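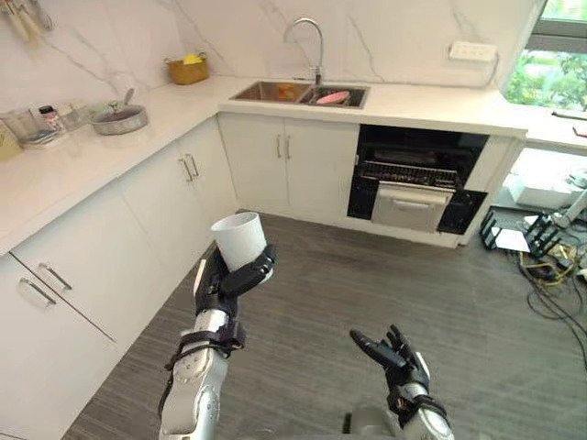
Thu 12 October

Speeches project, notebook 2. Writing this fast before the room gets taken at four.

Finished pulling the Rastcombe assembly transcripts for the spring sitting. 22 sitting days, all of them in, though two came as scans and the OCR is horrible. Every "hon. member" is "hen. member". Ran the replace, checked one day by eye, fine. Other scan day still to check.

Coding scheme: dropped "taunt" as its own category. We kept fighting over it. Folded into "adversarial, personal" and left a free text note for anything that is clearly teasing. If someone wants it back, make the case with examples from the Sevenico set, not Rastcombe, Rastcombe is too polite for it to matter.

Adjournment debates: these are a mess. Motion moved, motion seconded, and then the seconder talks for 16 minutes on whatever they like. Formally procedural, so the script tags the whole thing PROC and bins it. We have been throwing away some of the best material in the corpus. Changed the rule: anything over 100 words inside a PROC block now gets sent back for hand coding. Rerun gave 800 segments to look at. More than I wanted. Will split them in two batches, opposition benches first.

Ceremonial sittings. Do we count the head of state's address as a speech in the House? Flonside codebook says no, Domański scheme says yes if replies are recorded. Going with Domański for now because the replies are what we want anyway. Mark the address itself as EXT so it can be filtered out. Write this in the codebook TODAY, last time we forgot and found out in April.

Interruptions. Clerk's notes differ between the two houses. Rastcombe writes [Interruption] for everything. Sevenico separates laughter, applause, and "disorder". Can't be compared directly. Collapsed to yes/no for the joint table, kept the detail in the Sevenico-only file. Don't merge back.

Tried the agreement check on the new adversarial codes. Better than last round, still weak on sarcasm. Most of the misses are lines of thanks. "I thank the minister for finally joining us" type of thing. One coder reads it as courtesy every time. Me, probably. Need three or four worked examples in the guide, pick ones with the surrounding lines so the tone is clear.

Bug: speaker names with an accent get split into two speakers in the export. Shows up as a phantom member who only ever says half a sentence. Fixed in the import script, NOT fixed in the old exports. Anyone using the September files please re-pull.

Party switchers: we assign party by date of speech, not by election. Have said this before but the lookup table was still using election. Changed it. Totals for the minority side go up a little, government side down. Chart 3 in the draft is wrong now and needs redoing.

To do
- second scan day, Rastcombe
- EXT rule into codebook
- sarcasm examples
- redo chart 3
- ask Sevenico records office whether the late evening sessions are verbatim or summary, they read like summary
- batch one of the PROC segements, opposition

Backup copied to the shared drive, folder is called spring_final2, sorry. Do not use spring_final.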